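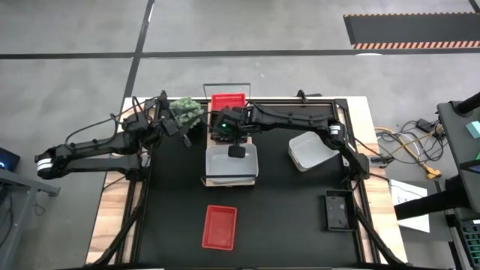
How to Wash and Store Fresh Produce So It Lasts the Week

I used to be the sort of person who came home from the market with two heavy bags, pushed everything into the bottom drawer of the refrigerator, and then felt terrible nine days later when I found a bag of brown soup that had once been spinach. If that sounds like you, pull up a chair. It takes one slow hour after shopping, and once you have done it three or four times you will hardly have to think about it.

What you will need

A clean sink or a big bowl, a colander, two or three cotton dish towels, paper towels, and some containers with lids. A salad spinner is lovely if you have one. Mine is a Vuva that came from my sister-in-law's garage sale, and the lid sticks, but it spins.

Step 1. Sort before you wash

Spread everything out on the counter and make two groups: things you'll wash today, and things you'll leave alone until you eat them. Lettuce, kale, celery, radishes, and carrots go in the first group. Berries, grapes, mushrooms, and broccoli go in the second. Potatoes, onions, and garlic don't go in either one. Put them straight in a dark cupboard, with the onions well away from the potatoes, and forget about them.

While you sort, take out anything bruised or split. One soft strawberry can spoil the whole box, so eat it right there over the sink (cook's privilege) or toss it in the compost.

Step 2. Wash the greens

Fill your bowl with cold water. Pull the leaves apart, drop them in, swish them around with your hand, and let them sit for five minutes so the grit can sink. Then lift the leaves out with your hands. Please don't pour the whole bowl through the colander, or all that sand goes right back over your clean lettuce! I did it that way for years and blamed the farmer. Change the water and do it again until the bottom of the bowl feels smooth.

Plain water is all you want. No soap, and no bleach, whatever your uncle says.

Step 3. Dry them, and then dry them some more

This is where most of us get impatient. Spin the greens in small batches, pour off the water, and spin again. Without a spinner, lay the leaves on a towel, roll it up loosely like a sleeping bag, and give it a gentle squeeze. Then leave everything on a fresh towel while you do the carrots. My friend Romana Bartoš puts hers in a pillowcase and swings it around on the back porch, and I have to admit her salads are always crisp.

Step 4. Pack the drawers

Line a container with a paper towel, fill it with greens without pressing down, lay another paper towel on top, and close the lid. Check it in three days, and if the towel is soaked, swap it out.

Carrots and celery like a different treatment. Cut off any carrot tops, stand the sticks in a jar of cold water, and keep the jar in the refrigerator, changing the water every couple of days. Herbs such as parsley and cilantro can stand in a glass with a loose bag over the top. Basil is the fussy one -- it turns black in the cold, so leave it on the counter.

Grapes stay on their stems, unwashed, in the bag with the holes they came in. Push them to the back of the shelf where it's coldest. Broccoli goes in an open bag in the drawer, and you rinse it right before cooking. Mushrooms want a paper bag, folded over once.

Step 5. Keep the quarrelsome ones apart

Apples, ripe bananas, pears, and avocados give off a gas that hurries their neighbors along. If you have two drawers, give one to fruit and the other to vegetables. With only one drawer, I'd keep the apples on a shelf. On the other hand, if you have a rock-hard avocado and company coming, put it in a paper bag with a banana and look in on it the next day.

A few last odds and ends

Tomatoes are best on the counter until they're ripe -- after that, a day or two in the refrigerator won't hurt them. Greens that have gone a little limp will often perk up after a soak in ice water. And if you're too tired to do all of this when you get home, just do the lettuce and the berries. The carrots will wait for you until tomorrow.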